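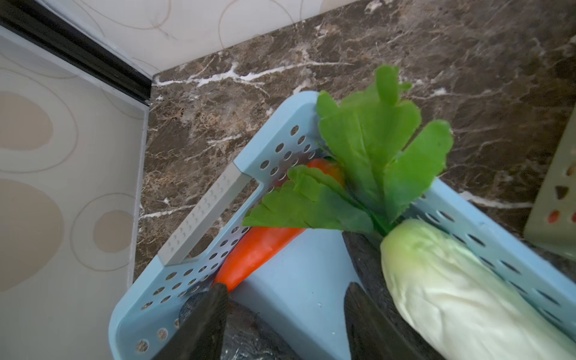
Wrist view, blue basket. Carrot on one side, cabbage on the other.

October 1, 2022. Grocery bagging, teleop. Me on the leader arms, Qusai Awad on the keyboard and on commentary.

Target from Foltard is still 2,000 episodes. I have stopped saying the number out loud in front of Fouad. Today's plan was 30 clean ones before lunch, vegetables out of the baskets and into the bag, left arm picks, right arm minds the bag.

Leaf vegetables are the enemy. The root end gives you something to close on, the leaves just get in front of the wrist camera and then you are driving by memory and the side view. Qusai suggests picking by the root every time. I suggest Qusai drive. 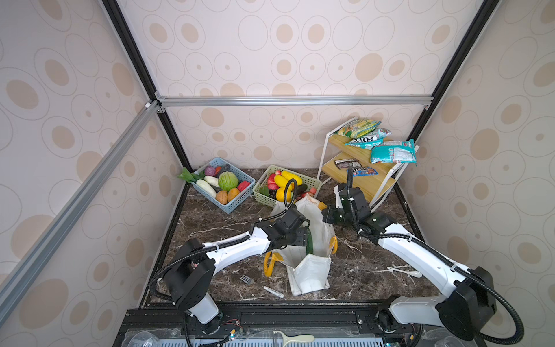
Second problem is the bag handles. If the right gripper comes in low it hooks the handle and the whole bag goes for a walk. Rule from now on: approach high, stop beside the opening, wait for the left arm, then move. Waiting counts as part of the demo, so no cutting it out afterward (Fouad, I am looking at you).

Also agreed:
- reset the basket between episodes, and mix it properly. Swapping two items is not mixing.
- fork, pen and spoon stay on the counter as distractors. Nudge them if you must, don't tidy them.
- a dropped item gets one retry. After that, mark it failed and keep the file.
- switch operators after 5 in a row. My left thumb has opinions.
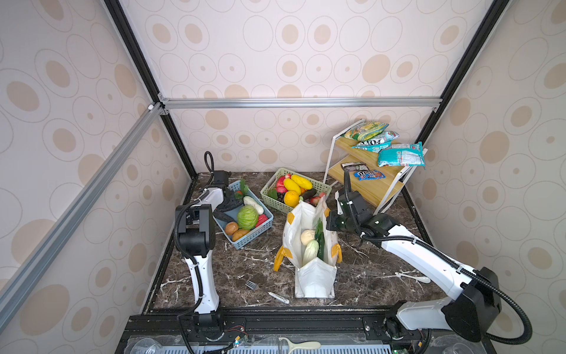
Left leader arm has a sticky wrist joint again. You ask for a small rotation, get none, ask again, get both. Ugwu had the same thing on the Britport rig and swears by regreasing. Will try it tonight if the Tonorix grease is where it's supposed to be, a big if.

Replay check after lunch, on a couple of the slow episodes first. Fouad wants the round things logged separately, they roll off the fingertips and he thinks it's the closing speed. I think it's me.

To do: new thumb strap, label the failed folder something kinder.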